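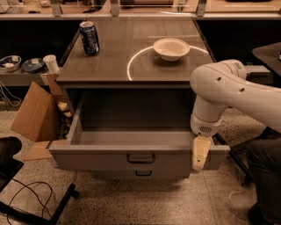
Tiroir, côté jardin

Le plateau gris foncé, la canette, le bol blanc, et le doigt du préhenseur posé contre le bord avant droit du tiroir grand ouvert. C'est ma préférée de toute la série, je l'ai mise en fond d'écran et je ne m'en lasse pas !

Bienvenue dans la galerie

Bon, je reprends dans l'ordre. Vous êtes sur la page photo de Tunia, notre petit projet sur la manipulation de meubles (oui, de meubles : tiroirs, portes de placard, bacs coulissants, tout ce qui a une glissière ou une charnière et qui vous pince les doigts). L'article, lui, est long, plein de courbes, et je sais bien que la moitié d'entre vous ira directement à la figure des résultats avant de fermer l'onglet. Alors j'ai voulu une page plus légère, avec la vue du bras au travail et mes notes à côté, écrites comme je les raconterais à la machine à café.

La galerie est toute petite pour le moment. J'en ajouterai au fil de l'eau, sans doute en mars, quand j'aurai fini de trier. En attendant, je me rattrape sur les légendes — elles ont un peu débordé, pardon, je suis bavarde.

Ce qu'on cherche à faire

La question de départ est assez bête : comment un bras peut-il ouvrir un tiroir qu'il n'a jamais manipulé, sans modèle du meuble, et sans tirer comme une brute ? La plupart des approches que j'avais essayées pendant ma thèse passaient par la poignée. On détecte la poignée, on la saisit, on recule. Ça marche très bien jusqu'au jour où la poignée est trop fine, trop plate, ou coincée sous un rebord, et là on passe l'après-midi à regarder un préhenseur glisser dans le vide.

Avec Tunia, on s'autorise tous les contacts utiles. Le bord du tiroir, la paroi latérale, l'angle de la façade, tout est bon à prendre du moment que la force part dans la bonne direction. Un seul doigt suffit souvent. La politique propose un point de contact et une direction de poussée, puis elle corrige en continu avec ce que le poignet ressent. Dit comme ça, on croirait que c'est simple (ça nous a pris un hiver entier, et beaucoup de biscuits).

Le jeu de démonstrations s'appelle Isent. Il contient 1 000 séquences téléopérées, avec des ouvertures, des fermetures, et pas mal de ratés qu'on a gardés exprès. J'y tenais beaucoup, aux ratés ! Un doigt qui dérape sur une façade nous apprend énormément sur l'angle à éviter, et le modèle entraîné sans eux était franchement trop sûr de lui.

Pour ceux qui regardent les détails

Sur la photo du haut, regardez le tiroir du dessous, celui qui est fermé, avec sa poignée plus petite. Deux poignées sombres l'une sous l'autre, c'est exactement le genre de façade qui embrouillait notre première version. Elle hésitait entre les deux, visait le milieu, et le doigt finissait pile entre les deux façades. On a réglé ça en faisant choisir le tiroir avant le contact, et depuis je dors mieux.

La canette et le bol, maintenant. On aime bien laisser des objets sur le plateau, parce qu'un bureau de la vraie vie n'est jamais nu, et que le bras doit passer à côté sans rien embarquer. L'arc lumineux autour du bol m'a d'abord agacée, puis je l'ai trouvé joli. Les plateaux qui brillent un peu sont une plaie pour la profondeur, d'ailleurs : les reflets créent des trous dans la carte, et le filtre Nedelcu (c'est le petit nom de notre module de nettoyage) a été écrit à cause d'un plateau gris de ce genre.

Les résultats, en deux mots

Nous avons lancé 360 essais d'ouverture sur des meubles absents de l'entraînement. La variante qui vise uniquement la poignée en réussit 267. La variante à contacts libres fait mieux, et surtout elle échoue autrement : quand elle rate, elle relâche, se replace et recommence, alors que l'autre s'obstine. Nous comptons trois reprises au maximum par essai, au-delà c'est un échec. Les courbes complètes sont dans l'article, avec les meubles classés par type de glissière — c'est là que ça devient intéressant, croyez-moi.

Ce qui me plaît le plus ne se voit guère dans un tableau. Il y a une sorte de douceur dans le geste quand le doigt trouve son appui, un petit temps d'arrêt avant de tirer. Personne n'a programmé ce temps d'arrêt, il vient des démonstrations, et je soupçonne qu'il vient surtout des miennes (je suis lente à la manette, on me l'a assez dit).

Ce qui coince encore

Les tiroirs très chargés, d'abord. Un tiroir vide comme celui de la photo, c'est le cas confortable : la masse ne bouge pas, la glissière file. Dès qu'on y met des choses lourdes, la résistance change en cours de route et le contrôleur a tendance à lâcher trop tôt.

Les fermetures amorties nous embêtent aussi, celles qui freinent sur les derniers centimètres. Le modèle prend le freinage pour un obstacle et s'arrête juste avant la fin, tout content de lui. Nous travaillons dessus avec Plurden, notre simulateur maison, où l'on peut dérégler les glissières à volonté. J'y passe mes soirées en ce moment.

Si vous voulez réutiliser la photo

Servez-vous pour un cours ou une présentation, en citant simplement le projet Tunia. Pour une affiche imprimée, écrivez-moi avant par le formulaire de contact, je vous enverrai le fichier en pleine résolution. Et si vous avez chez vous un tiroir particulièrement pénible, racontez-le-moi aussi, je collectionne.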